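The trouble with teaching by hand

Apr 24, 2025
By Edith Castaño

My grandmother taught me to wring a cloth by putting her hands over mine. I had it in a minute, and I have been hearing ever since that machines will soon learn the same way. Show them enough times, the pitch goes, and they will pick up the rest.

I am not convinced. I don't doubt the people doing the work, and I don't doubt that something is learned. My quarrel is with the word "show".

Last August I sat through a talk by Markos Panagiotou of Olleten, a small firm that wants a machine to tidy kitchens. He had 229 recordings of people clearing tables with a gripper in the hand, and he was rightly pleased with them. They are cheaper than steering an arm from across the room with a pair of joysticks, which he had tried first and which made everyone seasick and slow. With the gripper in your own fist you move almost as you would anyway.

Almost is doing a lot of work there. Give a person two stiff fingers and ask them to pick up a dishcloth, and they stop doing what they do at home. They pinch it from the top. They don't feel for the damp corner or sweep crumbs into it on the way past. What gets written down is a clever person coping with a clumsy tool, and the machine is then asked to treat that as how tidying is done.

Fotis Konstantinidis, who disagrees with me about most things, says this is the whole point: the machine will have the same clumsy fingers, so it should learn from someone who had them too. Fair enough. It is the best argument for the method and I have no quick answer to it. But it covers only the fingers. It says nothing of the deciding, and a kitchen table is mostly deciding. Is the wrapper rubbish or is there something left in it? Does the cup go in the bin or back in the cupboard? The person holding the handles knows, and the handles record only where they went.

I asked how many kitchens the 229 recordings came from. The answer was 15, which is a good deal better than one and a long way short of mine.

By all means carry on. Just don't tell me in 40 demonstrations' time that it understands the washing-up.
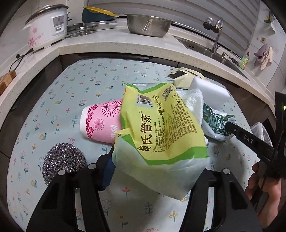
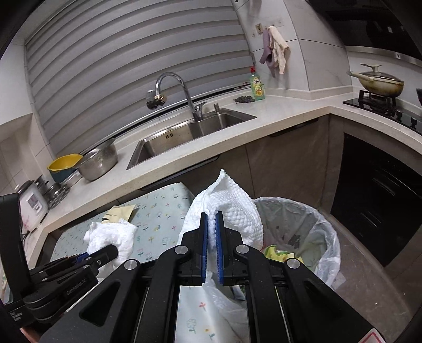 Clearing up with hand-held grippers, with a white textured cloth among the things to be dealt with.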